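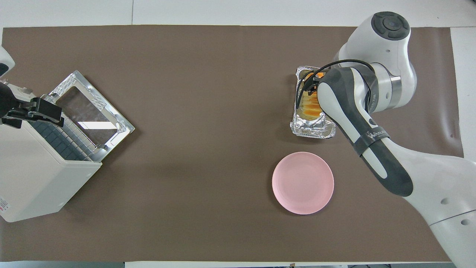
Words by the automation correspondent, Turnine Review

The fault took 66 runs to show itself, and when it did the arm simply stopped. It had taken hold of a slice of toast, pressed into it inside the foil tray and halted there with its fingers in the bread. The other arm was still holding the door of the toaster oven. Neither would answer a command.

Stimska, which builds kitchen routines for two-armed robots, had set up the toast job as a long test. One arm minds the oven door. The other moves the bread between the rack, a foil tray and a pink plate. The plan was 2,000 runs without a person stepping in. By November the team had restarted the count twice.

The stop itself was easy to explain. Each arm has a limit on the force it may feel at the wrist, and the one at the tray had gone over it. Foil is soft and bends under the fingers, so the gripper had caught the edge of the tray along with the bread. The software read the extra pull as a collision and cut all movement, as it should.

What worried the engineers was the door. A stop on one arm freezes both, and the oven does not know about either. Its heating tiles stayed on for 184 seconds, with the door open and a gripper on the handle, before someone at the bench reached over and pulled the plug. Nothing burned. The paper mat was replaced as a precaution.

The safety report, written with the test house Nater, lists 2 faults. The first is the grip: the arm was coming down too far and had no way to tell bread from foil. The second, marked as the more serious, is that the oven was never part of the emergency stop circuit. It ran from an ordinary wall socket.

Both have been dealt with. The gripper now closes higher, and backs off and tries again if the pull is greater than a slice should give. The oven is fed through a relay that drops out with the arms. Mamani, which supplies the control boxes, has changed its wiring guide to say that any heated appliance must go on the same circuit.

Stimska has gone back to run one. The tray is still foil, because that is what the customer's kitchens use, and a person has to stay within reach of the plug until the count is finished.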